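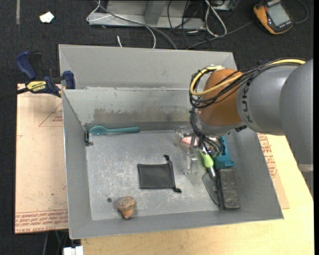 Tuesday evenings have belonged to the robotics club since May, and I have been promising a proper post about it for nearly as long. My sister keeps asking what I do there until half past nine, and "picking things up, mostly" doesn't seem to satisfy her.

So, a bit of background for anyone new. The club meets at the Pedmont building in Bratamcombe, up the back stairs and past the kiln room. There are 14 of us on the list, though you would never get all of us in the room together, and we range from a lad doing his A levels to me, who left school before anyone had a computer in it. Maiara Lins runs the sessions. She is endlessly patient and has a way of asking "and what did you expect it to do?" that makes you find your own mistake before you've finished answering (I've started using it on my grandson, with mixed results).

Our project this year is called Grollura, a name that came out of a very silly evening and has stuck. The idea is easy enough to say: you give the arm a metal bin with a muddle of things in the bottom, and it has to take them out one at a time and put each one down somewhere sensible. I had assumed the arm would be the hard part. The arm is lovely! It goes where you send it. Choosing where to send it is what has eaten my summer.

Take the spoon. A spoon lying flat on metal with its handle along the wall is a miserable thing to pick up, and if you don't believe me, try it at home with a pair of barbecue tongs and no wiggling. The little trowel is much kinder, with that bright green handle, so long as you don't go for the blade. And then there's the black drawstring pouch, my particular enemy. It hasn't got a proper shape. You work out a nice grip on the middle of it, the fingers close, and half the time you've got a pinch of pouch and nothing more — or you've got the cord, and the whole thing comes up swinging.

We keep a log of every attempt, and I am the one who types it up, which I enjoy more than I probably should. Last month's came to 168 tries, of which 113 ended with the thing safely out of the bin. Maiara was pleased with that. I was pleased too, until I sorted the sheet by object and saw how much of our failure was pouch.

We've had some lively talk about what to do next. One camp would like to slow everything down. The other, which includes me, thinks we ought to look at the bin again after every failed grab, as things shift about when they're nudged and we carry on as though they hadn't. I wrote my first bit of code for that over the bank holiday, all 100 lines of it, and it ran on the third go. I had to go and make a cup of tea.

The Pimentel open evening is coming up, when the clubs round here show one another what they've been doing, and we'd like to have Grollura clear a whole bin with people watching. Maiara says we may choose our own objects for it. I have been outvoted on leaving out the pouch.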